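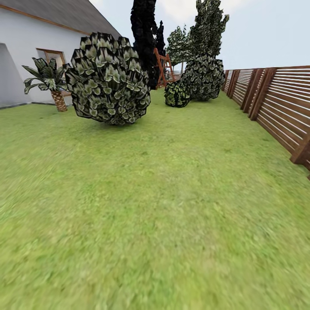 Figure 1. Simulated garden used in the student project, with the house to the left and the slatted fence to the right.

3.2 Garden task

Students on the Chambi course worked in teams of three. Each team wrote a controller that had to drive up to a woven basket on the lawn and grip its rim. All trials ran in the Irau simulator, and every team had 50 attempts - five of them with the grass texture changed. The best controller gripped the rim in 62 per cent of its attempts. Most failures came during the approach, when the fingers closed too early.
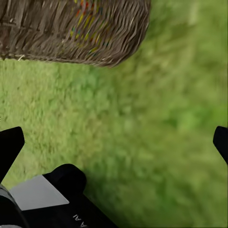

Lulard, commenting on an early draft, asked whether a rim grip was a fair test for beginners and suggested that a handle would have been easier to find. We kept the rim for the August round.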